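Research Notebook > Gillbridge Papers > Trial and sentence

Last updated: October

October, morning session. Posted by the transcription desk

Continued with the second bundle of the Gillbridge papers, the one tied with tape and marked "Drerkow rising, proceedings". The outer wrapper is later than the contents. The hand on it matches the index slips, so I have treated the title as a cataloguer's and left it out of the transcription.

The bundle holds the court's fair copy of the sentences and a rough minute of the last two sittings. They disagree. The fair copy gives 16 men condemned, two of them to hang and the rest to the galleys. The minute gives the same total but strikes through one name, Hämäläinen, and writes him in again lower down under "absent". If he was absent he can't have made the statement entered under his name on the following leaf. I suspect two men of that surname, one a sergeant in the garrison and the other a carter, and a clerk who lost track of which was which. Left both entries as written, with a query.

Numbers for the rising itself are no better. The governor's letter claims 1000 men in the square before the gate was shut. The garrison's bread account for the same night allows for 900, but that includes the loyal company, which drew its ration as usual. I would not put either figure in print without the muster roll, and the muster roll is not in this bundle.

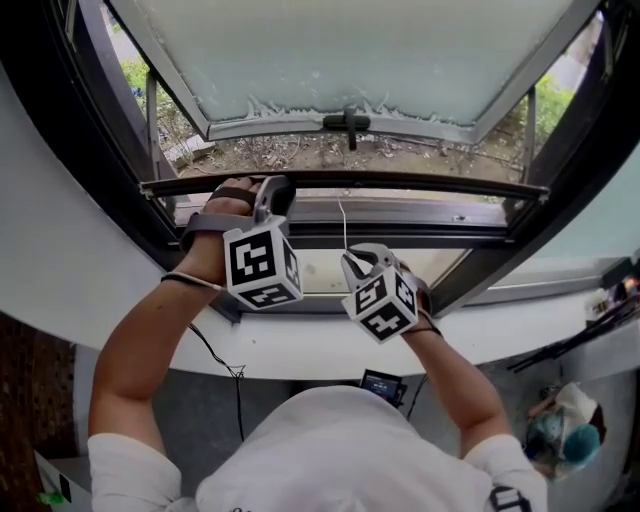 The bread account is still the better source of the two. It was drawn up for payment and checked by a second hand, whereas the governor was writing to explain why he had waited until dark to open fire. His letter also moves the firing to before the parley. The minute puts it after, and so does the chaplain's note.

Paper and ink: the fair copy is on good stock with a clear watermark, the minute on two different sheets sewn together. Iron-gall throughout, with some burn-through on the signature leaf. Did not flatten the fold at the foot of leaf 2 – the fibres are weak there and the text can be read without it.

Spelling of the prison varies (Trusham, Trushem, once Thrusham). Transcribed as found, indexed under Trusham.

To do:
Compare the carter's mark with the one on the toll receipts.
Ask for the muster roll again, under the garrison's reference this time.
Check whether the galley sentences were commuted. The fair copy has a marginal "rem." against four names, which could be remitted or remanded.
Renumber the leaves after the sewn sheets. My pencil list is one out from there on.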